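Unit 2: Ferries, Fords, and the Town That Moved

Reading for this unit: the packet of deed abstracts and the first two chapters of the county reader. Bring the packet to class. We will work from it directly.

Background

Most of the small towns in our part of the state began at a place where people could get across water. Before there were bridges, a traveler with a loaded wagon had very few choices. He could use a ford when the river was low, pay a ferryman when it was not, or sit on the bank and wait. Waiting was common. A family that waited three days needed flour, feed, and a place to sleep, and somebody on the bank usually found a way to sell them those things.

Ledesma started this way. The ford was there first, a shelf of limestone that made a hard bottom for wheels. The ferry came next, a flat boat pulled along a rope. Then came a store, a smithy, and a second store. For a while the place had no name at all in the county records. Clerks wrote "at the crossing" and everyone seems to have known which one they meant.

The ferry license

The county court granted ferry licenses and set the rates. This is one of the better sources we have for early settlement, for two reasons. A license had to be renewed, so the same names come up again and again and we can tell when a family left or a man died. The rates also tell us what people were moving. The Ledesma license lists a wagon and team, a man on horseback, a person on foot, and loose stock by the head. Hogs were cheaper than cattle. There is no rate for a carriage in the first license, and there is one in the third.

The license holder had to post a bond and keep the banks graded. Complaints about the banks take up more room in the court minutes than any other ferry business. A steep bank in wet weather could turn a wagon over, and the ferryman was liable for the goods once the wheels were on his boat. Whether he was liable for them on the slope was argued more than once, with different results.

Note on terms: "landing" in the minutes means the graded bank and the road down to it. It does not mean a dock. None of the crossings in this unit had a dock.

The two roads

Two roads met at the Ledesma crossing. The older one came down from the north along the ridge and stayed out of the bottomland as long as it could. The newer one ran east to Pulia, 23 miles by the surveyor's notes, and was cut by order of the county with local labor. Every able man living near the route owed so many days of road work a year, or could send a substitute. The overseer kept the list. We have one of these lists for the Pulia road, and it is useful for finding people who owned no land and so never show up in the deeds.

The Pulia road was a poor one. It crossed the same creek 6 times because the surveyor ran it as straight as he could and the creek did not cooperate. Freighters hated it. By the second year there was a worn track that left the road below the first creek crossing and did not rejoin it until the fifth, and in time the county gave up and declared the track to be the road.
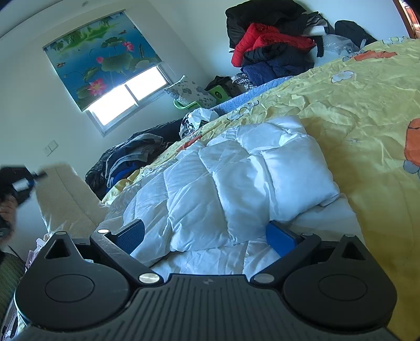
Abundio Meléndez objects to this part of the account every time it is taught. In his view the county did not give up at all, and the change was a favor to a landowner named in the next deed, who wanted the road to run past his gin. He points out that the order moving the road and the deed for the gin lot were recorded 2 pages apart in the same book. The deed is in your packet, item four. Read it and decide for yourself whether the dates support him. I think they allow his reading but do not prove it.

A second point of his is easier to accept. Road orders describe what the court wanted, and they were often written well before or well after any digging was done. An order to open a road may mean that a road was already there and somebody wanted the county to pay for its upkeep. Treat the date of an order as the date of an order.

The bridge and the move

The bridge was put up at Terkero, upstream from the ford, where the river is narrow between two bluffs. The promoters were a stock company that got the right to charge tolls. The bridge was high enough to stay open in most floods, and the ferry could not compete with that. The last renewal of the ferry license is in July, and the entry is short. No bond is listed with it, and the ferry may not have run that season.

What happened next took less than ten years. The stores moved first. At least one was jacked up, put on rollers, and hauled to Terkero by oxen, and the others were taken apart for the lumber. The church stayed behind for a time — the congregation had just paid for a new roof and did not want to give it up. The school went with the stores. The post office kept the name Ledesma after it moved, so for several years letters addressed to Ledesma were delivered at Terkero. This has caused a great deal of confusion in family histories. If a letter or a census page says Ledesma, check the year before you decide which town it means.

Pramer, on the south bank, had a different history. It never depended on the ferry. It had a spring and a mill, and the farmers who used the mill lived on the south side and had no reason to cross. When the bridge took the through traffic away, Pramer lost very little. Compare the tax rolls for the two towns before and after the bridge and the difference is clear.

What can be seen today

The limestone shelf is still there and shows at low water. The north landing is a long notch in the bank, grown over with hackberry. The south landing washed out. The old road can be followed on foot for a short stretch above the north landing, where the wheels cut down into soft ground and left a trough. Please stay off the part beyond the fence.

The cemetery is the only piece of the original town that was never moved. The oldest marked grave belongs to a child of the second ferryman.

Assignment

Choose one person who appears in both the ferry licenses and the road overseer's list. Using the packet and the tax rolls, write two to three pages on where that person lived before and after the bridge was built. Say which records you used and what each one can and cannot tell you. Where the record is silent, say so and do not fill in the gap.

Papers are due 1st June. Leave them with Refugio Ayala at the reading room desk. She can also pull the original minute books for you, but ask a day ahead, as they are kept in the back vault and only one volume can be out at a time.

For next time: Unit 3, the railroad survey. Look over the fold-out map and find the place where the surveyed line passes between Terkero and Pramer without touching either one.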